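Tag der offenen Tür bei Plekus in Brustuvberg

Ein Besuchsbericht aus dem Oktober

Abgelegt unter: Ausflüge, Küche & Haushalt

Eigentlich wollte ich nur schnell vorbeischauen, vielleicht einen Kaffee trinken und mit dem Bus um halb vier wieder zurück. Am Ende bin ich bis zum Schluss geblieben und habe den letzten Bus gerade noch erwischt, mit einem Prospekt in der einen Hand und einem Stück Zwetschgenkuchen in der anderen!

Plekus sitzt in Brustuvberg ganz oben am Hang, hinter dem alten Zehnthaus. Über dessen Tür steht die Jahreszahl 1615, und im Gewölbe darunter war die Garderobe untergebracht. Von der Haltestelle läuft man 30 Minuten bergauf, festes Schuhwerk schadet also nicht. Die Aussicht unterwegs ist herrlich, das Laub leuchtete schon überall, und an jeder zweiten Abzweigung hing ein Pappschild mit Pfeil.

Durchs Haus ging es in Gruppen zu 20 Leuten. Unsere führte Cremilda Bastos, und mit ihr hatten wir wirklich Glück. Sie redet schnell, lacht viel und lässt sich mit Fragen unterbrechen, so oft man will. Zuerst kam der Materialraum mit Holzmustern bis unter die Decke (riecht wunderbar!), danach ein langer Flur mit alten Küchenprospekten, vor denen sich prompt alles staute. Eine Dame hinter mir entdeckte die Brotdose ihrer Großmutter und war kaum noch wegzubekommen.

Und dann die Tische mit den Haushaltssachen! Darauf hatte ich mich am meisten gefreut. Ich wohne auf sehr wenig Platz und habe zu Hause eine Küchenzeile, die den Namen kaum verdient, deshalb schaue ich mir alles, was auf eine Tischplatte passt, mit großem Ernst an. Ein Miniofen, Geschirr in schönen Farben, ein Abtropfgestell aus Bambus - genau meine Welt. 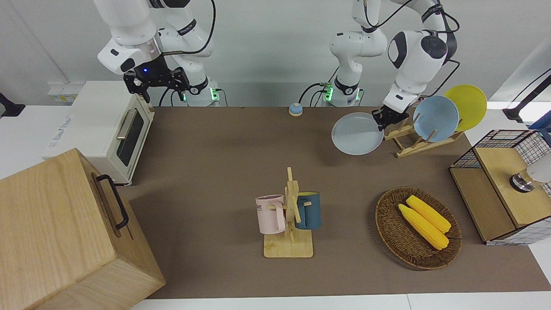
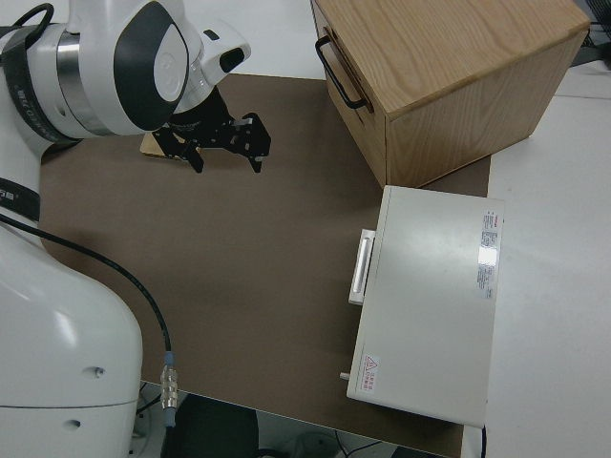 Das Bambusgestell hat es mir besonders angetan. Ich habe daheim eines aus Draht, in dem flache Teller ständig umkippen und tiefe gar nicht erst stehen wollen, und ich ärgere mich seit Jahren darüber. Helle Latten, dazu ein Teller in Hellblau und einer in kräftigem Gelb, das sieht so freundlich aus, dass man das Geschirr gar nicht mehr wegräumen möchte. Mein Nachbar in der Gruppe, Siamak Moradi, war früher Koch und hielt dagegen: Bei ihm komme alles sofort in den Schrank, Farbe hin oder her. Wir haben das bis zur Treppe diskutiert und sind uns nicht einig geworden.

Das kleine Möbel aus hellem Holz mit dem schwarzen Bügelgriff würde ich mir auch sofort hinstellen. Die Maserung oben in Wellen ist richtig schön, und so ein Griff, in den man mit der ganzen Hand fassen kann, ist mir lieber als jeder Knopf. Bei mir käme da der Tee hinein, vielleicht auch die Gummiringe und der ganze andere Kleinkram, der sonst neben der Spüle herumliegt.

Nach dem Rundgang gab es im Nebenraum einen kurzen Vortrag von Shahram Mazandarani über Griffe, Scharniere und Auszüge. Klingt trocken, war aber großartig! Er hatte eine Kiste voller Beschläge dabei und ließ alles herumgehen, auch ein verbogenes Scharnier, das ich am liebsten behalten hätte. Seither ziehe ich zu Hause jede Schublade auf und horche. Zwei davon müssen dringend neu eingestellt werden.

Kaffee und Kuchen wurden im Hof verkauft, die Schlange reichte zeitweise bis zum Tor. Der Zwetschgenkuchen war um drei Uhr schon fast weg, der Käsekuchen hielt länger durch. Am Stand von Bamik konnte man Holzlöffel ölen, was vor allem die Kinder mit Begeisterung getan haben (bitte alte Pullover anziehen, das Zeug geht nicht mehr raus). Ich habe auch einen geölt, er liegt jetzt neben mir auf dem Schreibtisch.

Noch ein paar Hinweise für alle, die nächstes Mal hinwollen: Der Eintritt ist frei, angemeldet haben muss man sich nur für die Führung. Im Materialraum ist es kühl, eine Jacke hilft. Der Weg zurück zur Haltestelle ist abends nur im unteren Teil beleuchtet, und der letzte Bus fährt um Viertel nach sechs.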